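How to read a joint communiqué without falling asleep

Two governments meet, and out comes a statement of 300 words that says talks were "frank." Start with that word. Frank means they argued. "Constructive" means they argued and then had lunch.

Next, find the verbs. "Agreed" is worth underlining. "Agreed to explore" is worth a shrug. 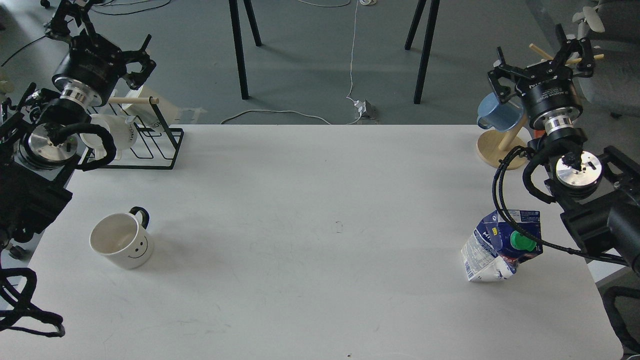
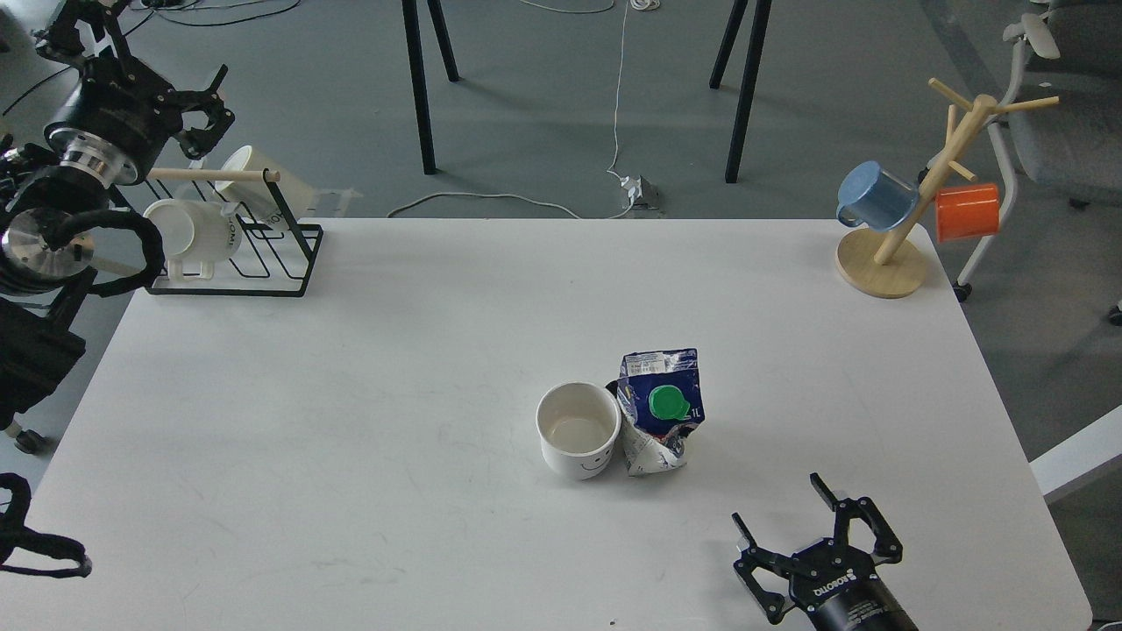

Now pull up the last statement from the same two countries and lay them next to each other. Look for what dropped out — a border crossing, a prisoner exchange, the word "sovereign." Zarmeena Kazmi, who taught me this, once found 9 missing words in a December text and had her story before the briefing started.

Last, check both language versions. If one side "welcomes" what the other merely "notes," you have your headline.

Save everything with the date on it. Ministries do like to tidy their websites.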